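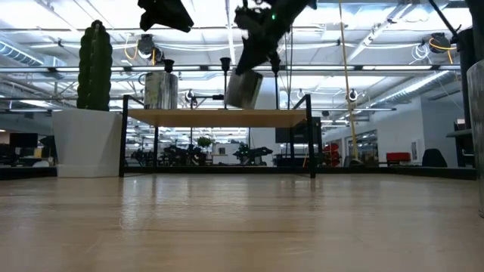 The shelf on its table, with the silver canister at the left and the cactus alongside.

Telma Salinas has been making small furniture for eight years, most of it under the name Gristell, and the piece she gets asked about most is a shelf that sits on a table.

It is a plain thing. A black metal frame with thin square legs holds up a single wooden board, and three thin posts stand above the board, each with a small cup at the top. She calls the range Trivier. Customers mostly call it "the one with the cups."

"People want to know what the posts are for before they ask what it costs," Salinas says. "I tell them tea lights, or an egg, or a ball of string. My sister keeps her rings in hers. I drew them because the board looked too flat on its own, and then I had to find a use for them."

She started out making full-height bookcases and gave it up after moving to a smaller unit on Troncoso Lane. The bookcases were hard to store and harder to deliver. A tabletop shelf fits in the back of a hatchback.

"I had one bookcase sitting in the old place for most of a year. Every time I needed the bench I had to walk it across the floor. You get sick of a thing like that."

The legs are kept thin on purpose. Salinas wanted the tabletop to stay in use, so that papers or a cutting board could slide in underneath. An early version had a solid back panel, and she took it off after a week of living with it at home.

"It was like having a cupboard in the middle of dinner," she says. "With the back gone you can see across to whoever you're talking to."

She is less fussy about what goes on top. A metal canister is fine, and so is a stack of bowls. Heavy things should go near the legs — she has had one board come back with a sag in the middle, from a customer who kept a stand mixer on it.

The cactus beside the shelf, in its square white planter, is there for height. "If everything on a table is low, your eye just slides off it. You don't need a cactus. A lamp does the same job."

The shelves sell for $300, or $486 with a longer board. She made 37 last year and expects to make fewer this year, as she has taken on a set of benches for a café called Tekolano. Those are due in September.

Asked whether the benches will have cups on them, she says the owner has already put in the request. She hasn't given an answer yet.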